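Home | News | Forums | Members | Search | Log in

Forums > Climate & Money > Banks, bonds, pensions

Thread: Regional pension fund still holding Veltia bonds, what now?

31 Jul 2025

18 replies | 6 shares

marshlight
Ok so the annual holdings list is out for our regional pension fund and Veltia is still in there. Bonds, not shares. They dropped the shares in March with a big press release, photo of the chair by a river, the whole thing. Same company, same gas terminals, and we're lending it money instead of owning a slice of it.

I wrote to them. Got back two paragraphs saying the "exclusion policy applies to listed equity." So the policy has a hole in it the size of the policy.

Anyone here gotten a fund to extend to bonds? What worked. I have a member meeting coming up and can put in a question but it has to be short.

dunlin_43
Bonds matter more imo. When you sell a share somebody else buys it and the company doesn't see a dime either way. When you buy a NEW bond the company gets the cash. Ask them if they bought at issue or secondhand, they will know.

Ustik_Pete
Was going to say the same as dunlin. Primary vs secondary. If they bought at issue that's new money for terminals, end of story.

koller
Not end of story. Veltia's last bond was sold as green, proceeds for the grid side. You can think that's flimsy (I do a bit) but the fund will say it and you'll look unprepared if you don't have an answer ready.

marshlight
The green one is not the one they hold. Or not only. List shows two lines and one matures way out, older paper, general corporate purposes. I'll check again tonite.

koller
Good, then lead with that line and leave the other one alone.

fennimore
Unpopular opinion, I'd rather my pension paid out. Veltia pays a decent coupon and has never missed. Selling at a loss to make a point comes out of retirees, not out of Veltia. We went thru this with tobacco and what changed? People still smoke.

dunlin_43
Nobody said dump at a loss. You can let them mature and not buy more. Costs nothing.

fennimore
It costs whatever the difference is with the next thing you buy. That is a real number even if it's small.

Ustik_Pete
And what's the real number for a gas terminal that gets shut down halfway through the bond? The long one runs past every phaseout date going. You're assuming the coupon shows up every year until then.

fennimore
I'm assuming they're a utility with a customer base, yes. Governments don't let those fold.

Ustik_Pete
So the taxpayer covers it. Who are also the retirees. Great.

MODERATOR (Hiltari)
Keep it civil, both fine so far. Moving this out of General since it's about a fund. Also please don't post the private emails of fund staff, I took one down.

Abdelilah Helmy
Using my real name since I've said all this in public anyway. We got our city employees fund to cover bonds. Took too long, two years nearly. What helped, in no order:

We stopped sending petitions. We had a petition with around 4000 names and the board thanked us and filed it. Fine for the newspaper, did nothing in the room.

We asked for the voting and lending record in writing, each meeting, same wording. By the third time it was in the minutes as a standing item and they had to prepare something.

We found one board member who was already annoyed. There's always one. Ours was annoyed about fees and didn't care a bit about the climate, but the fees question and the bond question went to the same outside manager so we asked them together.

Don't do the speech. I did the speech once. I saw people look at the clock.

marshlight
This is really useful thank you. Did they sell or let it run off?

Abdelilah Helmy
Run off, no new purchases of anyone building new oil or gas capacity. We wanted a sale. Took the run off.

sedgewick2
Run off is a surrender tho. 20 years on some of these. By the time it "runs off" the thing is built and burning. I don't get why we congratulate funds for waiting.

Abdelilah Helmy
I'm not congratulating anyone. The no new purchases part is what hurts the company, it has to roll its debt over and there's fewer people to roll it with. Old bond sitting in a drawer does not give Veltia a cent it didn't already have.

sedgewick2
It gives them cover. "Held by your own pension fund." They put that in brochures!

dunlin_43
Do they? Link?

sedgewick2
Looking. It was at the open day, paper one. Will scan if I still have it

koller
Both of you are right, depends if you care more about the cost of capital or about reputation. Campaigns that mix the two in one ask get a mushy answer back. Pick one for the meeting, marshlight.

marshlight
Cost of capital. The board is mostly finance people, they switched off when I said reputation last time.

Valtteri Räsänen
I sat on a fund board for one term, different country, smaller. Some notes, typing this in between other stuff so sorry for the order.

A written question gets a written answer from staff. A question from the floor gets an answer from the chair, and the chair usually doesn't know the bond side at all. If you want something on record, send it in writing ahead and then ask from the floor why the written answer says what it says.

Ask who the benchmark is. This was the thing on ours. The manager was tracking an index with Veltia type names in it, and every time we asked to leave one out they told us "tracking error" and we all nodded. Took me a year to ask how much. It was tiny. They'd never worked it out before I asked.

Ask for the mandate document. Not the policy, the mandate. Policy is what goes on the website, the mandate is what the manager signs. Ours had no mention of climate anywhere in it, and the policy was four pages long with pictures. 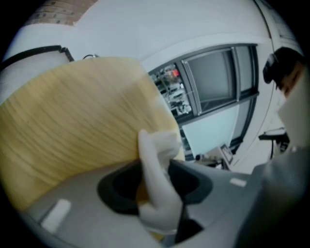 Also the timing. Mandates get renewed on a cycle, and between renewals the board can't do much without paying for it. So find out when yours is up. If it's next spring then the next two meetings are the ones that count. If they just signed, settle in, and use the time to get the annoyed board member Abdelilah talks about.

Last thing, on fennimore's point. He isn't wrong that members ask about this. I got more letters about payouts than about anything else. Have a sentence ready for it. Mine was that I wanted to be paid in full too and a bond on a terminal with no customers doesn't do that.

fennimore
Appreciate being called not wrong for once. I still think the payout risk is overplayed by you lot but the benchmark question is fair. If leaving it out costs next to nothing then ok, leave it out. Show me the figure.

Ustik_Pete
Mark the calendar

marshlight
Valtteri that's gold. Didn't know the mandate was a separate document. Is it public normally?

Valtteri Räsänen
Depends. Ours was on request, fees blacked out. Ask for it with the fees blacked out from the start, saves a round of emails.

sedgewick2
Can't find the brochure. I'll stop claiming it until I do. But I still say run off is weak.

rimkute_reader
Rimkutė newsletter had a long piece on bond exclusions a while back, 23 funds compared, most of them only cover shares. Paywalled but the table is free I think. Useful to hold up and say look, these ones do both. Boards hate being behind the fund next door.

koller
Seen it. Careful, a few of the ones marked "both" only cover coal. Read the footnotes before you wave it at anybody.

marshlight
Ok draft question, tell me if it's too long:

"Does the fund's mandate with its bond manager allow new purchases of debt from companies expanding gas capacity, and if so, when is that mandate next up for renewal?"

dunlin_43
Good. Short. Doesn't even mention Veltia, is that on purpose?

marshlight
Yes, figured they'd get into the one company and never get back to the rule. Veltia can be the follow up.

koller
I'd say "oil or gas" or you get an answer about gas only.

Abdelilah Helmy
Agree with koller. And ask for the answer to be minuted. Say the word minuted out loud.

fennimore
Add "and what would excluding them cost". If you don't ask I will, I'm a member too lol

marshlight
Wait you're in the same fund?? Come to the meeting then. You ask the cost one, I'll ask the mandate one.

fennimore
Might do. If there's parking.

marshlight
Checked the list again btw, koller. Older paper is the bigger of the two lines. Sending the written version tomorow and will post what comes back.

Page 1 of 1 | Reply | Watch thread | Share (6)

Back to Banks, bonds, pensions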